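A Slower Kind of Focus Pull

The first time I put my hand on the Skiveo, I laughed out loud. I had been wrestling with cheap follow focus wheels for years, the sort that slip a little at the worst moment, and suddenly the ring on an old manual lens was moving as smoothly as honey off a spoon!

The Skiveo is a wireless lens motor from Lesholm, a small shop that until now mostly made matte boxes. It clamps to standard 15mm rods, weighs less than my phone, and talks to a hand unit with one big wheel and 3 buttons. What makes it special is the ramp. You mark a start and an end, choose a time anywhere up to 40 seconds, and the motor eases in and out of the move on its own. A rack focus that long is almost impossible by hand (I've tried, and my wrist still remembers).

I took it to Gultholm in October to shoot part of a short documentary about a ferry crossing. The boat leaves before sunrise, and I wanted one unbroken shot that starts on the ropes and drifts out to the far shore as the light comes up. We had one chance each morning. On the second try the ramp landed exactly where I had marked it, and I may have done a small dance on the car deck.
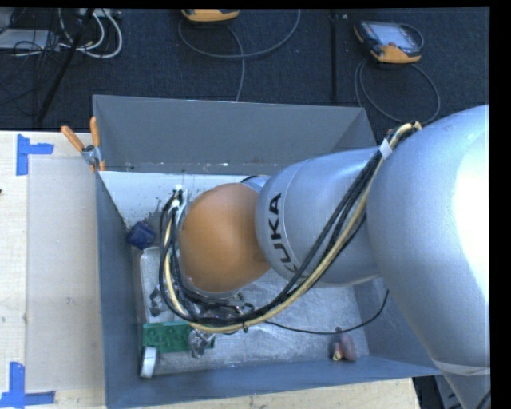
Not every operator is ready to hand over the wheel. A focus puller on the same crew told me that the long ramps were lovely on landscapes but that she would never use one on a face, and that an actor who leans in on a whim will beat a programmed move every time. She kept the unit in manual mode for all of the interviews, and she liked the wheel so much that I had trouble getting it back.

Manual mode really is a treat. The drag is adjustable, and I settled on a fairly heavy setting for the longer lenses. Calibration takes roughly 20 seconds. The motor finds both ends of the lens by itself, and it is gentle about it, even with my oldest glass, a 1970s zoom with a ring as stiff as a jar lid.

I do have complaints. The screen on the hand unit is too bright for night work, even at its lowest level, and I ended up covering it with gaffer tape. The battery door feels flimsy too. And the app, called Tang, lets you save 22 lens profiles but won't let you rename one once it's stored, so I now own a profile called "lens new new."

Lesholm says a firmware update with a proper night mode is coming in January. I'll be back on the ferry by then, with thicker gloves and a longer lens.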